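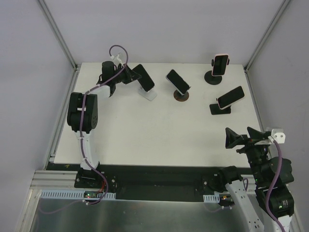

Four smartphones on stands along the far half of a white tabletop, with a robot arm at each side.

Baneck has been running as a persistent online world for long enough that its databases hold items no current developer can date. Beatrice Mohamedi leads the server and economy group at Drirkix, the studio that operates it, and she spent most of our conversation on one subject: what happens to in-game currency when two populated servers are merged into one.

The merge in question takes place in July. Postma, an older realm with a small and wealthy population, will be folded into Grenardale, which is busier and much poorer per head. Players have been asking about it on the forums since the spring, mostly to find out whether their gold will be worth anything afterwards.

"The gold is not converted," Mohamedi says. "One coin on Postma is one coin on Grenardale. We looked at an exchange rate and dropped it. You would have to apply the rate to mail in transit, to guild banks, to auction deposits, to vendor buyback. Every one of those is a separate table, and two of them are written by code older than my time here."

The difficulty is in the prices. On Postma, a stack of refined ore has sold for 1000 gold for several months. On Grenardale the same stack sells for 491. Mohamedi's group ran the merged auction house on a test cluster with copied character data and scripted buyers, and the price settled at 653.

She is careful about that figure. Scripted buyers purchase at fixed intervals and do not hoard, and they do not read patch notes. "It tells me the order book clears and that the matching service doesn't fall over. I would not trade on it. If you are a player and you are buying ore because of a number I gave in an interview, please don't."

The matching service was the part that needed most work. Each realm kept its own auction process, with listing identifiers that started from one. Merging them produced collisions on every low identifier, and because expired listings are archived under the same key, the collisions ran back through the whole history. The group's answer was to give each listing a realm prefix and leave the old numbers alone.
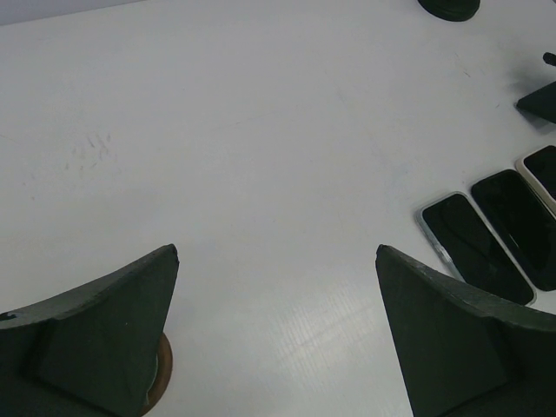

"It is slightly ugly. Support staff will see a P or a G in front of everything for as long as the game runs," she says. "The other choice was renumbering, and then any ticket a player had already filed would point at the wrong sale."

Names are handled more simply. Where two characters share a name, the one with the more recent login keeps it, and the other is asked to choose a new one at next login. Guild names follow the same rule, using the guild leader's login. The current count of clashes is 601, including guilds. Accounts with a clash will receive a notice in the launcher before the merge.

I asked whether the studio had considered removing gold from Postma's richest accounts, which some Grenardale players have called for.

"No. They earned it under the rules that were there," she says. "What we can do is give them reasons to spend it. There are two new sinks going in with the merge – a stable upgrade and a repair contract – and both are priced for people with a lot of coin. If you have very little, you can ignore them and lose nothing in combat."

Auction deposits will also change. At present the deposit is a flat share of vendor value, so holding a rare item on the market at an absurd price costs next to nothing. After the merge it will be tied to the asking price, with a cap. Mohamedi expects complaints from crafters who list in bulk, and says the cap was lowered once already after internal testing.

The work itself is planned for a Saturday, starting at four in the morning. Both realms go offline together. Auctions are frozen with their remaining time stored as a duration, so a listing with six hours left when the servers stop will have six hours left when they return. Mail timers work the same way. Crafting cooldowns do not, and will continue to run down while the servers are off.

"That one was a bug when we found it," she says. "It was in the players' favour, so we left it in."

If the data check fails at any stage, both realms will be restored from the copy taken at shutdown and reopened separately. A second attempt would follow after at least two weeks. Character transfers to and from Grenardale close before the merge and stay closed until the auction house has run for a full listing cycle.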